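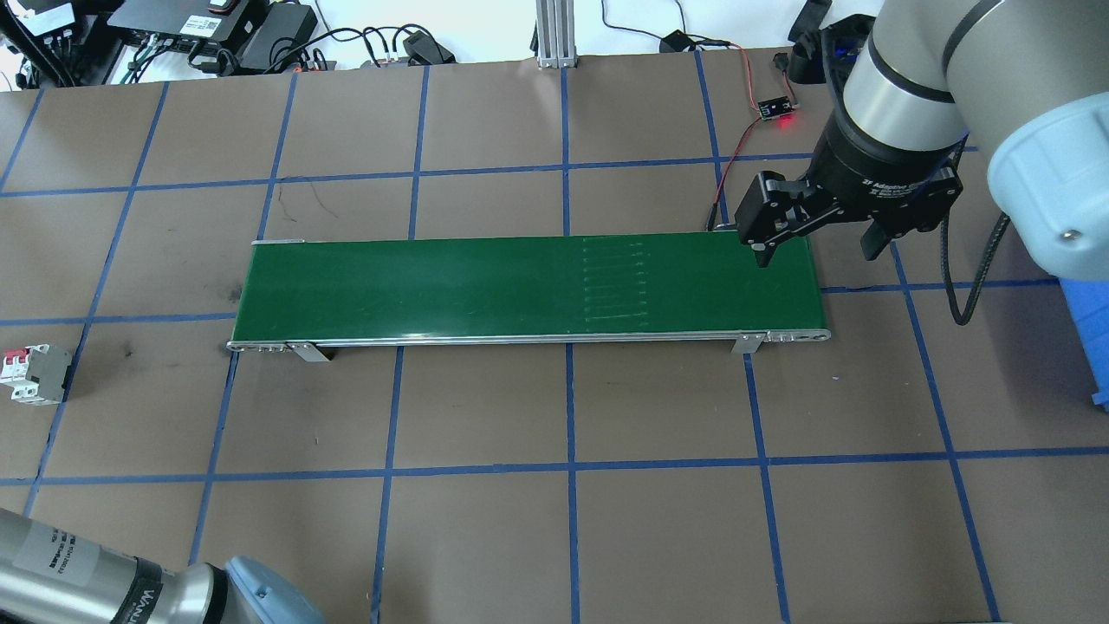 Belt station at the Jastari lab, gripper waiting over the right end. Blue tape marks the grid squares.

Oct 11, 2023

Writing this up on the train before I forget half of it. Lab tour at Jastari, afternoon slot, whole thing ran over and I nearly missed my connection. Notes in the order I took them, more or less.

Sign-in, badge, short walk past the offices. No slides, thank god. Straight into the room where the Skolex work is going on.

Skolex is their name for the method, not for a machine. Short version: teach an arm to pick things off a moving belt from very few human demos. A person drives the arm by hand for a while, the recordings get cut into short pieces, and the policy learns from the pieces instead of the full runs. The trick they're proud of is the cutting. Each piece starts at a moment where the hand changes its mind (slows down, turns, waits) and those get more weight in training. The long boring reach across the table gets hardly any.

Makes sense to me. On a belt the reach is easy. It's the waiting that goes wrong.

Numbers, as given to us: 60 demos per object. The older approach they compare against used 3000, all objects together, and did worse on anything it hadn't seen before. They test with 11 objects, 3 of them held back from training. Someone in our group asked how they picked the held-back ones and the answer was a bit vague. "Shapes we didn't have demos for." OK but which shapes. Would like to see that in the paper.

The table. Smaller setup than I expected. Belt is a long narrow thing, dark green, aluminum rail down the side, bolted to little feet. Arm on either side of it. The gripper on the right one is a two-finger adaptive, says so on the body. Brown tabletop, scuffed, cables all over the back. It looks like a place where people work, I liked that more than the polished demo cells at the fair in February.

Tape grid is for placing things. Before every trial the object's start square gets drawn at random so you can't cheat by always putting it in the same easy spot. Cheap and it works. I'm stealing this for our bench, we've been doing it by eye and it shows in the data.

Then the result they wanted us to see. Belt speed changes in the middle of a trial and the arm has to adapt. With whole-run training the gripper closes too early nearly every time after a speedup. With the cut pieces it hangs back, corrects, then closes. We watched recorded trials on a laptop for this part, and the difference was pretty obvious even with the sound off and six people leaning over one screen. Slowdowns are still a problem. It gets impatient, their word, and goes down in front of the object.

Failures they admitted to:
Thin flat things. Fingers slide over the top.
Two objects close together. It picks a point between them.
Anything shiny, sometimes. No explanation yet.

Good that they told us. The Faulkner visit in the spring was all wins and I came home with nothing usable.

Asked about two arms. Everything reported so far is one arm picking. Handing over from one to the other is next, and they wouldn't say more than that. Also asked if the cutting could be done on data we allready have. Yes in principle, if the recordings have gripper state and arm speed at a decent rate. Ours do, except the old Mikow set, where the timestamps are a mess. Might be worth redoing a few of those anyway.

What I don't buy yet: the claim that this carries over to other belts. They have tried one belt. One. Width, height, color, all the same through the whole study. Somebody should put a wider one in and run the same trials agian. I said so and got a nod, so maybe.

Coffee after was bad, talk was good. Code is supposed to come out with the paper, no date given.

To do for me: tape for our table, check sample rates, send the question about the held-back objects by email. Slides from the morning group are going on the shared drive, I'll add the link when I have it.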